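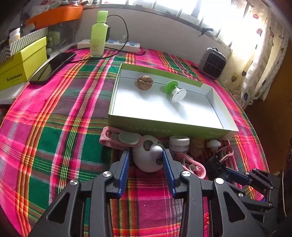
Student Work > Project Reports > Textiles and Household Studies > Checked Cloth in the Home

Checked Cloth in the Home: Use, Care and Replacement of Table Coverings in Wukville

Submitted by Lamai Sriwong and Takeshi Wada
Supervisor: Paweena Intarasuk

1. Purpose of the project

The project set out to record how households in Wukville choose, wash and replace the cloths used on their dining and work tables. Earlier student work at the college had dealt with clothing and bedding, and table coverings had received little attention. The authors limited the study to woven cloths with a checked or plaid pattern, as these are sold at all the market stalls visited and are found in homes of every size.

2. Method

A printed questionnaire was delivered to 500 households in the Farkulo and Bae districts. Completed forms were returned by 469 of them. The form asked when the present cloth was obtained, how often it was washed, at what temperature, and what had been done with the one before it. Households were also invited to write freely about colour and pattern, and these remarks were read separately by both authors.

Myrtle Halvorsen of the weaving workshop gave the authors access to the workshop's sales books. The books list 3337 cloths sold over the period studied, of which 1817 were checked or plaid. Entries in which the pattern was not stated were left out of the second figure.

3. Findings on use

Most households kept one cloth in daily use and a second for visitors. The daily cloth was seldom reserved for meals. Respondents reported that the same table served for homework, sewing, sorting post and children's play, and that the cloth stayed in place throughout. Several stated that a busy pattern was preferred for this reason, as marks from tea and ink were less noticeable than on a plain ground.

Bright colours were chosen more often than the authors had expected.

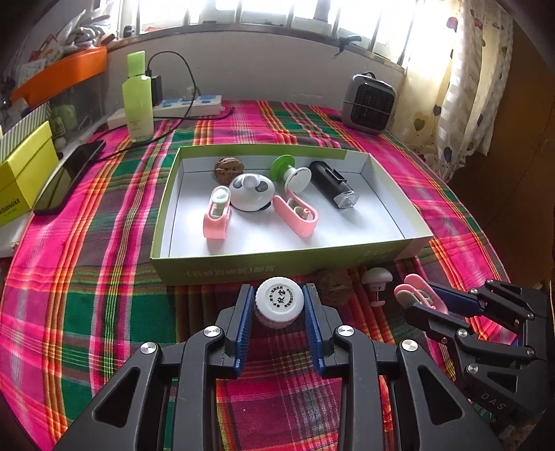
Page 7

Plaids combining pink, green and orange were named with particular frequency in Bae, where older respondents linked them with festival days. In Farkulo, blue and grey checks were more usual. The authors were unable to establish whether this difference reflects taste or simply the stock carried by local stalls.

4. Findings on washing and wear

Weekly washing was the most common practice. Households that washed in hot water reported fading sooner, and red and pink threads were said to lose colour first. Montri Saithong, who advised on the washing trial, suggested that drying in direct sun might account for part of this effect. The trial was carried out with two lengths of Gerkex cotton, one dried in shade and one in the open. After repeated washing the length dried in the open was visibly paler, although the hems of both had worn equally.

Shrinkage was mentioned mainly in connection with new cloths. Respondents who soaked the cloth in cold water before its first use had fewer complaints, but the form did not ask about this directly and the point should be treated with care.

5. Replacement

Old cloths were rarely thrown away. They were cut down for cleaning, used to line drawers or passed to relatives. A small group of respondents had patched a worn centre with matching fabric.

6. Limits of the study

The questionnaire was issued in July only, and seasonal habits are therefore not covered. Households without a fixed table were not included. Fibre content was taken from the respondents' own statements and was not tested.

7. Recommendations

It is recommended that a later project group repeat the washing trial with wool and linen mixtures. The weaving workshop has agreed to supply offcuts on request, and enquiries should be made at its office on a Friday.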